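Why my pen kept landing in the wrong spot

So I lost most of September to a timing bug, and I'm still a little annoyed about it! The planner was fine. The grasp detector was fine. The thing I hadn't looked at in months was the little bridge in Fusitero that stamps the wrist camera images before they go to Neken (that's my planner, long story).

It was stamping each image when it arrived, and images arrive late. Almost 120 milliseconds late on a busy machine, which doesn't matter one bit when the arm is sitting still and matters a lot when it's swinging over to the pen holder.

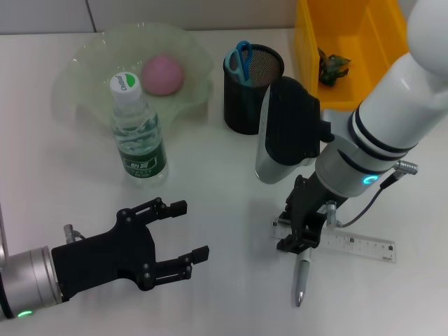

Anyway, the fix was to use the capture time from the camera driver and then look up the arm pose for that moment, and the whole patch came to 55 lines, most of them a ring buffer of joint states. I keep 3 seconds of history, way more than I need, but memory is cheap and I was tired.

Then I replayed all 436 of my saved logs through the new code (overnight, with the fan howling) and compared the pen poses against the old ones. The slow moves barely changed. The fast ones shifted a bunch, all in the direction the wrist was traveling.

Next I want to pull the two grippers onto one clock, because right now the left one still gets its time from an old config file. I'll push the branch once I've cleaned up the print statements.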